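Home Guides Desktop PCs Downloads Contact

Section 4: Replacing the Processor Cooler and Thermal Paste 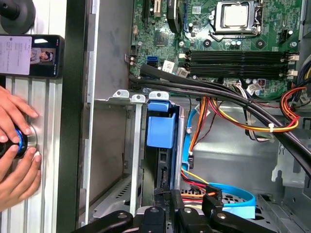 Gizella Antal

This section covers taking off the old cooler, cleaning the processor, and fitting a Milline tower cooler in its place. It applies to all Drimon desktop kits with a screw-down cooler bracket. If your kit uses the clip bracket, go to Section 5.

Allow 30 minutes for the work. You will need a Phillips screwdriver, lint-free cloths, isopropyl alcohol, and the tube of paste that comes with the cooler.

CAUTION: Shut the computer down fully before you start. Sleep mode is not enough. Turn off the switch on the power supply and pull the cord from the wall.

4.1 Removing the old cooler

1. Run the computer for a few minutes, then shut it down and unplug it. Slightly warm paste lets go more easily.

2. Lay the case on its side on a firm table and remove the side panel. Touch bare metal on the case before you reach in.

3. Unplug the fan lead from the header marked CPU_FAN. Hold the plug, not the wires.

4. Loosen the cooler screws a little at a time, working in a cross pattern. Do not take one screw all the way out while the others are tight.

5. Twist the cooler gently left and right until it moves freely, then lift it straight up.

CAUTION: Never pry the cooler off with a screwdriver. If it will not turn, warm it with a hair dryer on low and try again.

4.2 Cleaning the processor

6. Leave the processor in its socket with the retention lever closed. There is no need to open the socket for a cooler change.

7. Wipe off most of the old paste with a dry cloth, working from the outside toward the middle.

8. Dampen a fresh cloth with alcohol and wipe the metal lid until the cloth comes away clean. Let it dry for 2 minutes.

Note: Old paste that has run onto the socket frame can be lifted with a cotton swab. If any has gone under the processor, stop and call the service desk.

4.3 Fitting the new cooler

9. Peel the clear film from the base of the cooler. A cooler fitted with the film still on will overheat within minutes – this is the most common fault we see on returned units.

10. Put a pea-sized dot of paste in the center of the processor lid. Do not spread it.

11. Check the clearance over the memory slots. With tall memory modules, slide the fan up on its clips before lowering the cooler.

12. Lower the cooler straight down onto the bracket. Start every screw by hand, then tighten in the same cross pattern until each one stops. Do not force them further.

13. Plug the fan lead back into CPU_FAN and tuck the slack away from the blades.

4.4 First start

14. Before you close the case, connect the power cord, monitor, and keyboard, then start the computer. Keep your hands clear. The fan should be turning.

15. Enter the setup screen and open the hardware page. Leave the computer there and watch the processor temperature. It should settle below 72 degrees Celsius.

16. If it keeps climbing, shut down and repeat from step 4, using fresh paste. Paste cannot be reused once the cooler has been lifted.

17. Shut down, unplug the cord, and refit the side panel.

Note: The bracket holds coolers up to 135 mm wide. Wider models – including the older Liepiņa twin-fan type – will press on the rear fan.

Spare brackets and paste can be ordered from the Trellatgate parts desk. Ask for Hamish Ogilvie and have your kit number ready.

Revised March 26, 2026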